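Home | News | Events | Members | Back issues | Contact

Simulated yard draws a full room at Ridura open day

Ridura opened its Dergate office to visitors on 23 February 2018 and spent most of the afternoon showing its garden simulator, a computer model of a fenced backyard where a two-armed robot can practice outdoor work. The company had set out 100 chairs, and people were standing along the back wall by the second session.

Daichi Sekiguchi ran the demonstration from a laptop, with the views from the robot on a large screen behind him. He started at the trees.
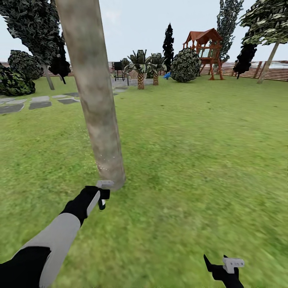 Sekiguchi said trunks are a useful first subject for new operators. They are easy to find from across the yard, and a careless approach shows up right away. New operators get 300 minutes in the simulator before they move on to a real machine.

Several visitors asked about the ground. The lawn is a repeating texture, and from close range it gives an operator very little to judge distance by. Ridura plans to replace it with a more detailed surface in November.
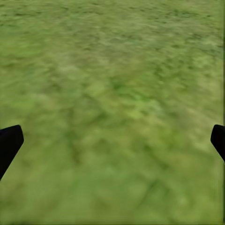

Open gripper fingers over the simulated lawn.

The yard also has paving, shrubs and a long wooden fence. The software that runs it is called Caputo - the name has stuck from an earlier project - and the current version has 1,807 saved practice sessions behind it. Visitors could page through the list at a side table. 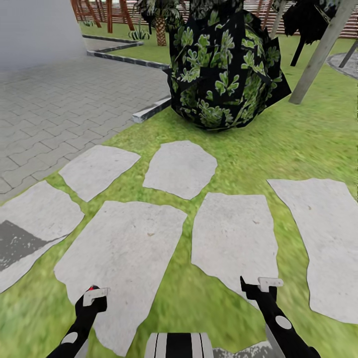

Both arms above the stepping stones, with the garden fence at the back.

After the break, five people from the audience took a turn at the controls. Most wanted to go back to the trees, and Sekiguchi let them pick their own starting point.

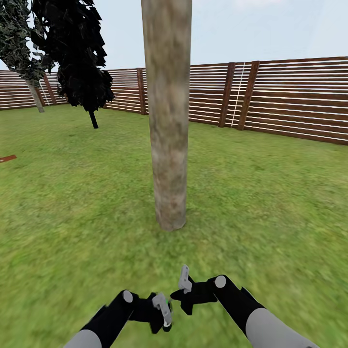
Questions ran past closing time. One visitor asked whether the yard could be swapped for an orchard, and Sekiguchi said a layout called Prorko is being built now, with rows of young trees and uneven ground. Members who would like a seat at the next open day can leave their names at the Dergate front desk.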